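Section 4: Setting up your stay in the Lisside valley

This section covers arrival, keys, your first walk and getting home again. Sections 1 to 3 dealt with booking, paying and the weather, in rising order of how little we can do about it. If you have skipped straight here, go back and read 3.2 on footwear. Trainers are mentioned by name.

Last revised 8/31/22 by Morenike Usman. Earlier printings send you over a footbridge at Emstead that has been closed to walkers. Please recycle them.

4.1 Before you leave home

1. Check that you have your booking reference, your guest card number and the door code. The door code arrives by text on the morning you travel. It does not arrive earlier if you ring and ask.
2. Save the valley map to your phone while you still have a signal. Coverage stops at the cattle grid below Emstead and comes back, weakly, beside the church.
3. Pack one warm layer more than you think you need. This applies in summer as well.
4. Bring small change for the honesty boxes. The plum jam outside the old schoolhouse is worth turning the car round for.

Note: The village shop shuts for lunch at a time of its own choosing. If you are arriving in the afternoon, bring something for supper.

4.2 Getting here

By train and bus

1. Leave the train at Lisside Halt. You must be in the front two carriages, as the platform was built for a shorter age.
2. Cross the line by the steps and wait at the green shelter. The number 9 bus leaves from there and not from the handsome new stop across the road, which has a bench, a timetable and no buses.
3. Tell the driver you want Emstead Top. If you only say Emstead you will be put down at the bottom, and the hill between the two is steep enough to have ended friendships.
4. Show your guest card. Travel within the valley is free for as long as it is valid.

By car

1. Follow the valley road until the signs for Emstead run out, then carry on for one more bend.
2. Ignore your satnav when it suggests the lane by the sawmill. It is a very pretty lane and it finishes in a stream.
3. Park in the upper car park and leave your permit face up on the dashboard.

Caution: Do not park in front of the fire station, however briefly and however heavy the bags.

4.3 Letting yourself in

1. Find the key safe to the left of your door. Slide the cover down, enter the code and pull the lever towards you.
2. Take the key out and close the safe again. Scramble the numbers before you walk off.
3. The lock turns the opposite way from the one you expect. If you have tried both ways and it still will not move, lift the door slightly by the handle and start again with more conviction.
4. Once inside, turn the heating dial to 3. Settings 4 and 5 make more noise but, as far as anyone can tell, no more heat.
5. Read the card on the back of the door. It has the bin days, the emergency numbers and a plea concerning the drains.

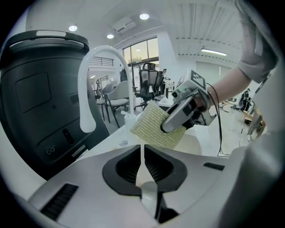

Note: If the code fails three times the safe will sulk for 60 seconds. Pressing the buttons during this period starts it sulking afresh. Put your bags down and admire the view.

4.4 Your first walk: the Vonano loop

We suggest this one to begin with. It has a proper summit, a reasonable path and a place to eat near the end, and it gives your legs a fair idea of what the rest of the week has in store.

1. Start at the trough in the square and take the path marked with a yellow stripe. There is also an orange stripe. In evening light they look identical, so set off in the morning.
2. Climb through the beech wood. Where the path splits by a fallen trunk, keep left.
3. At the wooden gate, begin the steps. There are 312 of them going up. The leaflet in the station says 343, which includes the ones down to the toilets.
4. From the top, follow the ridge with the valley on your right. If the valley is on your left you are on your way to somebody else's holiday.
5. Drop down by the zigzags to Dương, the restaurant at the old toll house. Quang Ngô does noodle soup, trout when there is trout, and a walnut cake that sells out early. Muddy boots go on the rack by the door.
6. Return to Emstead along the river. This stretch is flat and you will be grateful for it.

Caution: The ridge is no place to be in thunder. If you hear any before the gate, turn back. If you hear it after the gate, go down by the zigzags and wait indoors.

Caution: The cows have right of way. Keep dogs on a short lead, but let go if the herd comes towards you.

Note: The upper path is closed in February, as are the steps. The river path stays open and is rather lovely under frost.

4.5 Leaving

1. Strip the beds and leave the linen in the hall. There is no need to fold it.
2. Turn the heating dial back to 1.
3. Take glass and paper to the bins behind the bus shelter. Food waste goes in the brown one with the clip, and the clip must be shut. We have badgers, and they have learned the timetable.
4. Return the key to the safe and scramble the numbers.
5. Allow an extra ten minutes for the bus, and five more if there is jam left at the schoolhouse.

Lost guest cards are dealt with in Section 5, along with festival dates and the rules of the egg race.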